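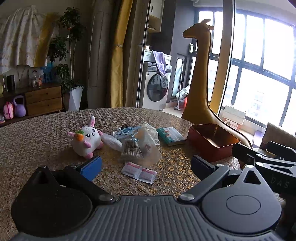

Trerkness hand-held gripper, jaws open over the table.

Trerkness is a two-finger gripper kit from Dokov for home builds and shared workshops. The linkage arms bolt on with a hex key, and the finger pads come off for replacement. Allow an evening for assembly — longer if you print your own brackets.
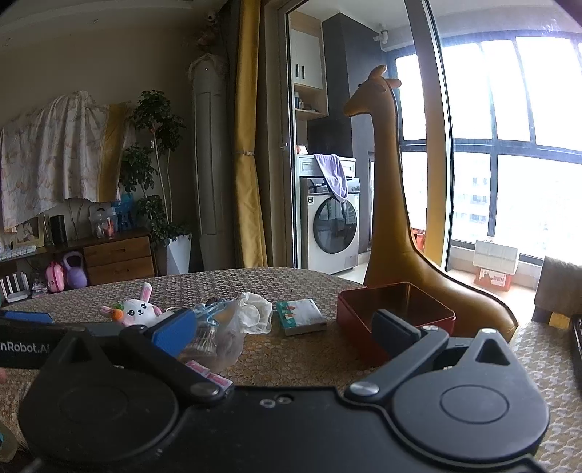
Spare pads ship in packs of 32. The jaws are set up for light household items up to 300 grams. Skilidel mounts fit with the adapter plate, sold separately.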